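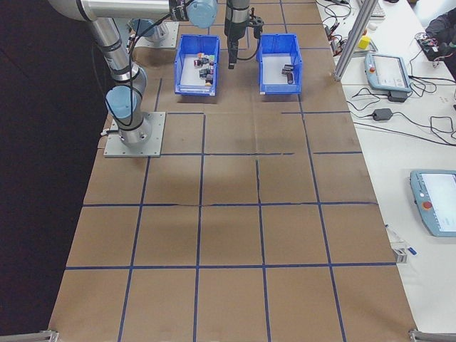 Inicio Incidencias Mis tickets Base de ayuda Salir

12/09/2025 — Taller Lurmont, mantenimiento de mesas

Asunto: la cinta de la cuadrícula se levanta y el papel hace arrugas
Estado: abierto

Problema. La mesa forrada con papel marrón lleva la cuadrícula de cinta azul oscuro, de 4 columnas. Hay una línea transversal con un hueco hacia la mitad y, arriba a la derecha, la cinta termina antes de tiempo, en trozos cortos. El papel está algo arrugado. 

Material. Papel Drokport en rollo, 700 mm de ancho. Cinta Tason, del lote que entró en julio.

Prueba 1. Repasar con rodillo las tiras sueltas. Aguantan una mañana y se vuelven a levantar por los extremos.

Prueba 2. Cambiar una tira por otra del mismo lote. Mismo resultado. Al despegarla se lleva fibra del papel, así que no conviene repetirlo.

Prueba 3. Retal de papel nuevo en el banco auxiliar, tensado y sujeto por debajo del canto, con la misma cinta. Tras unas 6 horas sigue pegada. La cinta parece estar bien — el fallo apunta al papel, que se colocó sin tensar.

Respuesta de Shukla (proveedor). Piden dejar el rollo abierto en la sala la noche anterior y no estirar la cinta al aplicarla. No cambian el lote.

Pendiente:
— Vaciar las bandejas y guardar aparte los cubos y las piezas cilíndricas oscuras.
— Retirar papel y cinta completos, sin parchear.
— Marcar las líneas a lápiz antes de pegar. En la última colocación se hizo a ojo.
— Pedir otro rollo de papel, queda menos de lo necesario para la mesa entera.

El ticket sigue abierto hasta que llegue el rollo.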